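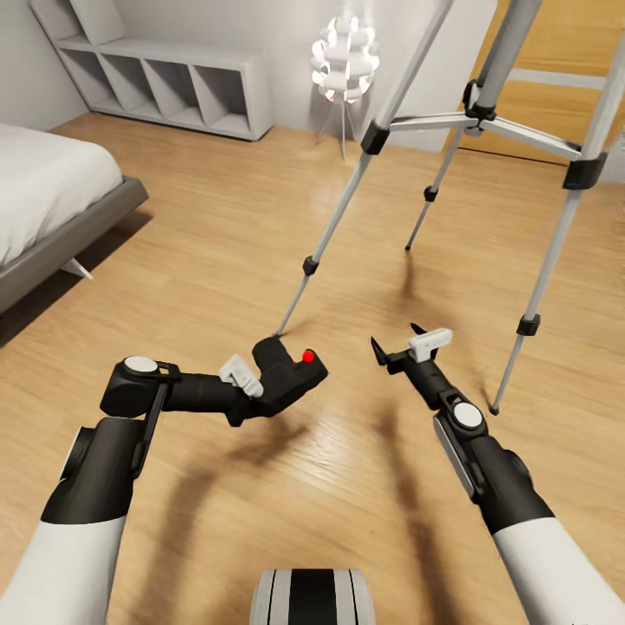

Dastcombe open lab, 1/18/26: the planning demo

I went mostly to see whether Lorkora's new motion planner is as good as the flyer claims. After an hour in front of the simulator I'd call it a maybe.

The bedroom with the camera tripod was the one I kept going back to. Two arms, a bare stretch of floorboards, and three thin legs to keep clear of. Thin things are where planners usually come unstuck, so full marks for picking it. Heloísa Sampaio, who ran the station, told us the planner had cleared 3623 simulated trials. I asked how many used noisy depth data and she said that was coming in April. So the planner is being told exactly where each leg is. My grandmother could plan around that.

I also asked about the shiny floor. Real boards throw reflections that play havoc with a depth sensor, and a rendered gloss doesn't prove much either way. Chandrasekhar Suvarna agreed, to his credit, and showed me the replanning log. Some 33 milliseconds a cycle, with 2 cycles dropped while I watched.

Parking was dreadful. I'll go back when they run it on hardware.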